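Workshop Tips: Charging and Care of Rugged Handsets

Issued by the Zaretton Equipment Desk for holders of Jileck and Cassim handsets

Staff who carry a protected handset are asked to read these tips before drawing one from stores. A sealed phone still requires regular care, and most handsets returned to the desk need only cleaning.

1. Cleaning the charging port
Switch the handset off and open the port cover fully. Loosen grit with a dry, soft brush, holding the port face down. Do not use pins or compressed air.

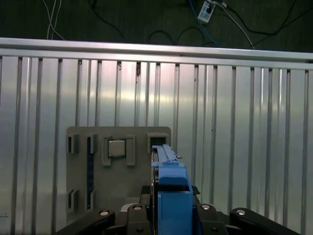 2. Checking the seals
Inspect the rubber seal on each cover every Monday. A seal that is flattened, split or gritty must be reported to Rokeya Pathirana. The handset should be kept away from water until the seal is replaced.

3. After contact with salt water or mud
Rinse the closed handset under a gentle tap for 30 seconds. Pat it dry and leave it on a cloth for 3 hours before opening any cover. Hair dryers and heaters are not to be used. 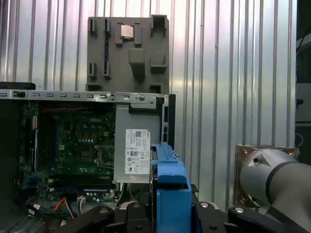 4. Battery charge in storage
Handsets that will not be used for 28 days or longer should be stored at half charge and switched off. Spare chargers are kept in the Clorneron cabinet and are signed out by Rajitha Abeysekara.

5. Saving photographs and site notes
Copy files to a desktop computer at the end of each job. Use the cable supplied with the handset and wait for the transfer to finish before unplugging.
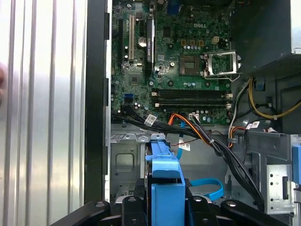

Inside a desktop computer with a Dell motherboard.

Once a month, a second copy should be made on a separate drive and the handset memory cleared.

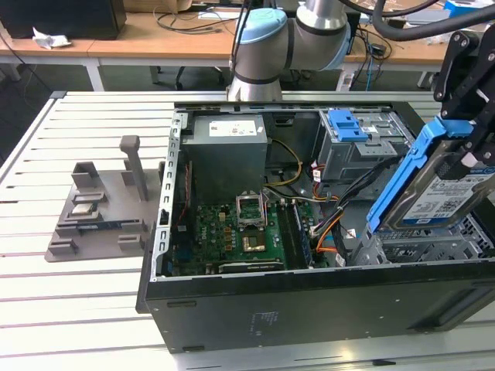 Handsets due for replacement must be erased before they are handed in. Remove the SIM and memory card, sign out of all accounts, and carry out a factory reset. Files copied from the handset remain on the computer, and a 3.5-inch hard drive such as the one in the blue caddy must be erased separately. Requests should be sent to Sajib Howlader at extension 1723.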